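Storage and Stock Handling, Unit 3: Sorting into Totes
Course handout, Clastorlow site. Tutor: Senga MacLeish

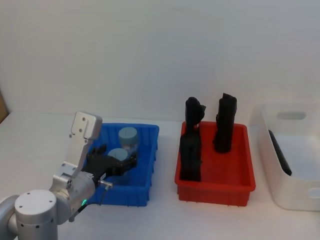

Fig. 1. Blue and red totes side by side on the table, with a white basket to the right.

1. What the unit covers

This unit deals with small mixed goods that arrive without shelf locations. You will learn to split them by type, choose a suitable bin for each type and set the bins out so that the next person can find things without asking. Labelling is covered in Unit 4.

2. Hard goods and soft goods

The first split is between things that keep their shape and things that don't. In Fig. 1 the two cylindrical containers in the blue tote are hard goods for our purposes, and the crumpled black pieces in the red tote are soft. Colour has no fixed meaning in general storage. On this course blue is hard and red is soft, and we keep to that until the end of term.

3. Standing items upright

Cylinders go in on their bases. If they are of different heights, put the taller one at the back so that both lids can be seen. Do not lay a container on its side to make room for another; start a second tote.

Soft items may stand above the rim while the tote is on the table. Before a tote is stacked, everything in it must be below the rim. Press soft pieces down by hand, and if they spring back, move one of them out.

4. Ribs and rims

Ribbed walls stiffen a tote. A flared rim gives you something to grip, but lift a full tote from underneath with both hands. Baskets with a cut-out handle are for light goods only. We use them for items still waiting to be sorted.

5. Limits used in the store room

Items per tote: no more than 14
Smallest item kept loose: 70 mm on its longest side
Weight of any single item: 500 g

Smaller items go in a lidded box first. Anything heavier goes on the bottom shelf and is not part of this exercise.

6. Practical work

Work in pairs. Each pair takes a blue tote, a red tote and a basket from the Fatport shelving. One person sorts and the other fills in the stock sheet, then swap. Sheets go to Callum Kerr by 4 pm on Friday. Put both names on the sheet, and write the tote colour in full, as B and R were misread last term.

Reading for next time: Unit 4, sections 1 and 2.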